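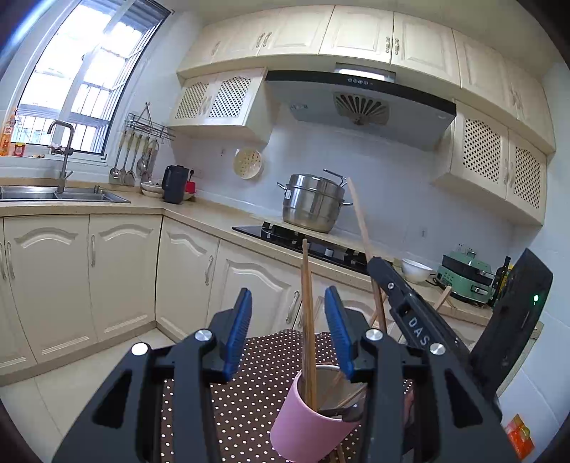
Moved into a rental unit in Skikstead a bit before Christmas and the kitchen has a damp problem I can't get on top of. It's the ground floor at the back, with a big hill behind us, and the whole kitchen side of the place never sees the sun. First thing I noticed was the smell when you open the bottom cupboards, kind of like an old tent. Then the flour went lumpy, then a leather belt I'd stuck in the hallway cupboard (shares a wall with the kitchen) grew a fuzzy green coat. I've given up on drawers for anything wooden, so the chopsticks now live standing up in a pink cup on the table, on the brown polka dot tablecloth my aunty gave me, and so far they've stayed nice. The ones I left in the second drawer went spotty in a fortnight and I binned the lot.

Anyway! What I want to know is how to work out where the damp is coming from before I ring the agent again. They're called Bermúdez and they're friendly enough on the phone but the answer is always "have you tried opening a window". I have tried opening a window. The window opens about a hand's width and then hits the downpipe.

Stuff I've done so far: wiped the cupboards out with vinegar, twice. Put those little tubs of crystals in the bottom ones (they fill up with water super quick, quicker than the packet says they should). Pulled the kickboard off under the sink and stuck my head in with a torch, couldn't see a drip, but the floor under there was a darker colour towards the back wall. Could be old though, I don't know what it looked like before us.

I cook most nights and there's a fair bit of boiling, rice and noodles and soups, so I know some of it's me. There's a rangehood but it just blows the air back out the front at your forehead. Would buying a dehumidifier fix it or would I be chucking money at something that's the landlord's job? I've seen a Bridell one secondhand but I've got no idea what size you need. Any help appreciated, I'm sick of the smell and my partner says my jumpers have it now too.

Posted by Satish Katiyar, March 13, 2019

3 replies

Ezequiel Lozano

Ok so I had almost exactly this in my last place, right down to the belt (mine was a camera strap, RIP), and I went down a bit of a rabbit hole with it. There are really three different things it can be and they need different fixes, so work out which one you've got before you spend anything.

One is condensation, your cooking steam landing on cold walls. Two is a leak, either a pipe or the waste under the sink. Three is water coming through or up the wall from outside, and with a hill behind you that'd be where my money is, but check the others first because they're easier.

Do the foil test. Cut a square of kitchen foil, dry the wall with a hairdryer, and tape the foil flat against it with every edge sealed. Do one on the back wall under the sink and another on an inside wall somewhere for comparison. Leave them a couple of days. If the room side of the foil is wet, that's moisture in the air. If the wall side is wet when you peel it off, the water's coming through the wall and no amount of window opening will help. It's not lab science but it's pretty good, and a photo of it is a great thing to attach to an email.

For the leak, put dry paper towel under every joint you can reach and don't use the sink overnight. Look in the morning. Then fill the sink right up, pull the plug, and look again. Mine only leaked on a full drain, never on a trickle, so I'd missed it for months. While you're at it, if the water meter is one you can get at, read it before bed and again first thing, with nothing running in between.

Get a little humidity meter too. I paid 11 bucks for mine. Stick it in the worst cupboard and write the numbers down morning and night for a week. Mine would drop to 40 per cent on the bench on a dry windy day and the cupboard would still be sitting way up, and that was what finally got someone out to look at it.

On the dehumidifier: they do work, and it'll save your jumpers, but if it's the wall then you're paying the power bill to dry out the hill! I'd hold off till the foil's done. If you do get one, a secondhand compressor type is fine, just plug it in before you hand over the cash and make sure there's water in the tank after half an hour or so.

Last thing, put everything to Bermúdez in writing. Phone calls disappear. Email, dates, photos, and ask for a plumber by a particular date. Look up your state's tenancy service as well, the advice line is free and they'll tell you what counts as an urgent repair where you are. I left it until April and then had to do the whole story over with a new property manager.

kettle_on

just get fastero mould spray from the hardware shop, comes up like new. did mine ages ago never came back. open the windows while you do it, it stinks

bruncle62

The spray gets the stain off but it won't do a thing about the damp, sorry kettle_on. And please don't use it after vinegar without rinsing really well first. If it's a bleach one you don't want those two mixing in a closed cupboard.

Agree with most of what Ezequiel wrote. I'd add go outside and look at the back wall. Is the garden bed or the paving built up higher than the floor inside? Mine was, some previous tenant had piled soil right up against the bricks and buried the vents. And that downpipe by the window, go and stand next to it in heavy rain. If the joint's cracked or it's emptying onto the ground instead of into the drain you could be getting 1000 litres in a decent storm, all of it heading for your sink cupboard.

In the meantime pull everything a bit forward off the back of the cupboards, leave the doors open when you're out, and lids on while the rice is going. Flour in the fridge!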